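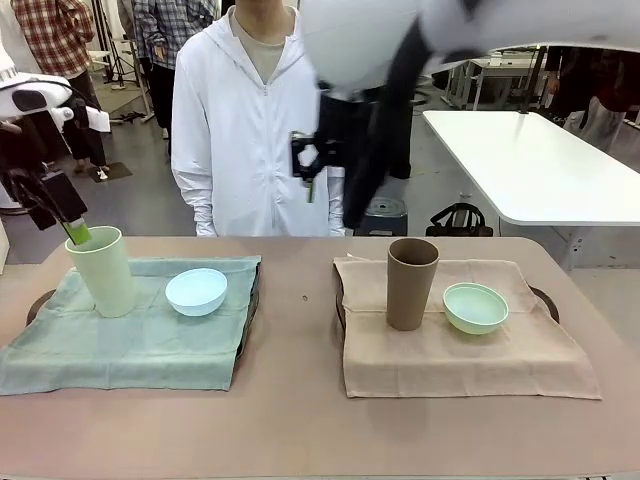
Re: [smallinns] Colored napkins and what they supposedly do for breakfast

From: Frøydis Backlund
To: smallinns list
Date: Tuesday, June 13, 2023

Duarte Nogueira wrote:

> Hi all,
>
> Some of you asked what came out of the linen session at Gondcombe, so I'm passing on my notes. The presenter was from Henriques, the rental people. Main points as I wrote them down:
>
> Guests judge breakfast before they taste it, and the cloth is the first thing they touch. Inns that moved from paper to colored cloth saw better reviews for FOOD, with no change in the menu. Muted colors (greens, clay, dusty blue) do better than white, which people connect with hospitals and weddings. Cloth is also greener than paper in every case, and cheaper after the first year. One inn they work with saves 597 dollars a year.
>
> They also suggest laying the napkin flat over the tray and putting the dishes on it, so you don't need a placemat and the tray stays put.
>
> We are going to try it at Clolell from September. Graça has already picked a color. Is anyone else in? If five of us sign up together they drop the delivery fee.
>
> Duarte

Duarte, thanks for typing this up. I mean that, I skipped Gondcombe this year and your notes are better than the handout I got the year I went. But I'd like to pick at it a little before people start sending in their names for the group rate.

First, the reviews. An inn changes its napkins and the food scores go up. Fine. What else did it change that season? I have never met an innkeeper who replaced the napkins and left everything else alone. You replace the napkins because you're in a mood to fix the breakfast room, and in that same mood you clean the windows, throw out the chipped cups and start getting up early enough to make the muffins yourself. Then the scores go up and the linen company gets the credit. Did he say how many inns? Did he say whether any of them went down? A rental company is going to tell you about the ones that stayed customers.

Second, "greener in every case." I don't believe "in every case" about anything, including things I agree with. It depends on how often you wash, how hot, whether you tumble dry, and how far the truck drives. Up here the truck would come over the pass twice a week for what would fit in my back seat. If I wash at home on warm and hang them on the porch, I can believe cloth wins. If somebody picks them up, boils them, presses them, wraps them in plastic and drives them back, I'd want to see that worked out on paper by a person who isn't selling it. The plastic wrap alone annoys me. We had rented bath towels for one winter and I was hauling bags of the stuff to the dump.

Third, the money. 597 dollars sounds very exact, and that's what makes me suspicious. Saved compared to what? Good paper dinner napkins bought by the box, or the little embossed ones from the restaurant supply? For how many guests? And does it count replacements? Hongjun Cai told this list a while back that cloth napkins leave his place in suitcases and purses, and come out of the wash with turmeric on them forever. In a rental contract you pay for those. It's on the second page, under "loss and damage," and it is always more than you would pay for a new one in a store. Please read that page before September.

I also looked at our own books, for what it's worth. Last year we spent $142 on paper napkins. That's the whole year, 2 rooms and the Sunday breakfasts. I can't save 597 dollars on something that costs me 142. Clolell is bigger than us, I know, so your number will be different, but do the subtraction before you sign. It took me less time than making coffee.

Now the color thing. Here I'm less sure of my ground, because I do think people eat with their eyes, and I do like a soft green or a blue on a table better than hotel white. My doubt is about "do better." Better at what? White has one big thing going for it, you can bleach it. Put egg yolk and blueberry on a dusty anything and you'll be treating spots by hand or pretending you don't see them. Ognjen Nikolaidis had those lovely clay-colored ones at Planthorpe and by the second summer half of them were a different clay from the other half. He's on this list, he can correct me. I thought they looked nice mixed, but I wasn't the one sorting them.

As for the napkin flat over the tray, I've seen it done and it looks good, especially on a dark tray with a bit of the rim showing. I have two practical complaints. If the cloth is under the bowl and the glass, what does the guest wipe their mouth with? You end up giving them a second napkin, so you've doubled the laundry, and I notice the idea comes from people who charge by the piece. And a cloth that hangs over the edge catches on things. Ours is an old house with narrow doors and I carry trays up a back stair. I would trim or fold it so nothing hangs past the tray on the carrying side. If you only serve at the table, ignore me.

What would change my mind: one inn, any inn, that switched the napkins in the middle of a season and touched nothing else, and wrote down what happened. Duarte, that could be you. If Clolell is set on trying it, could you do half the breakfast room in cloth and half in paper for a month, same cook, same menu? Don't tell the guests. Then read us the comment cards. I'd take that over anything a salesman puts on a screen -- and if cloth wins I'll say so here, in writing, and buy a stack.

Buy, though. I'm still not convinced about renting. Graça Lobo, if you're reading, what does the fabric store want for plain cotton by the yard these days? Hemming squares is dull work but it's January work, and we all have a January.

Two small things while I'm here. The shared order for jam jars is still open, reply to me and not to the whole list, please. And whoever keeps changing the subject line to "Re: Re: Fwd: question" -- I lost the entire septic thread that way and I needed it.

Don't count me among the five for now.

Frøydis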